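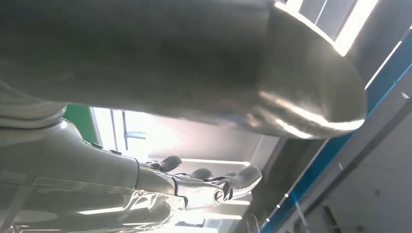
May 24, 2019, morning

Quick one before the kettle's done. Slept badly, bus late (the 94, always the 94), got up to 463 and the room was already all glare. That window! I keep saying I'll get used to it and then I come round the door and squint like a mole.

Desk stuff first. Answered the Procházka people about the blinds. They want the order number again. Gave it to them Tuesday, gave it again. 762 something something, it's on the sheet. No date for fitting yet. "Probably June." Fine. Will be wearing sunglasses indoors til June.

Plastic film still crackling away whenever anything brushes it. Clear stuff, all creases, and in this sun every crease lights up. Kind of pretty if you're not trying to read a screen next to it. Meant to ask if we keep it or bin it when it comes off. Didn't ask. Ask Monday.

The green panel by the window I have come around on. Hated it the first week, said it looked like a school gym. Now it's the one thing on that side I can look at without my eyes watering. If they do swap it for white like the Lasasen room I will complain, in writing, with my name on it.

Toast at ten. Ran out of the good butter. Buy butter.

Lunch, sort of

Ate standing up. Cheese sandwich, the squashed one from the bottom of the bag, and half an orange. Tried the cafe downstairs (Brunus) but the line was out past the door and I had 2 calls after. Came back up and ate looking out.

Been trying to work out who's in the blue glass building across the way. Insurance? Dentists? The glass just goes pale and milky when it's bright like this, you get the rows of windows and not much more. Checked the map on my phone, it says "office building". Thanks, map.

Also the window bars. Measured up for the shelf plants last week and forgot there's that thick one going across high up, so the hanging pot idea is dead, or it hangs lower and gets in everybody's face. Could go on the sill instead? Don't know if there's enough sill once the blinds are in. Wrote to Procházka AGAIN to ask how deep the blind box is. They must love me.

Ceiling lights were on all morning with that much sun coming in. Waste. Switch is behind the door and I never remember till I'm sat down.
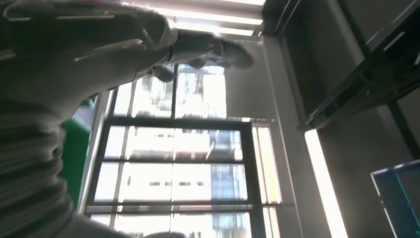 Evening, home

Feet hurt. Got the bus with no seat. Butter forgotten, obviously.

Reply came in at ten to five, the blind box is deeper than I thought so sill plants are out as well unless they're tiny. Cactus maybe. One cactus. Or stand something tall on the floor over by the green panel, it goes a bit dark low down there so would have to be a shade thing. Fern? I kill ferns.

Neck sore from looking up at the top panes working out where the brackets go. Should of taken the ladder up and done it properly.

Packing for Skokholm still not started. Boots by the door, that's it. Need: waterproof, the thick socks, torch batteries, something to read that isn't my phone. Seasick pills!! Put that on the list in capitals tomorrow.

Washing's finished beeping. Going to hang it up and then bed.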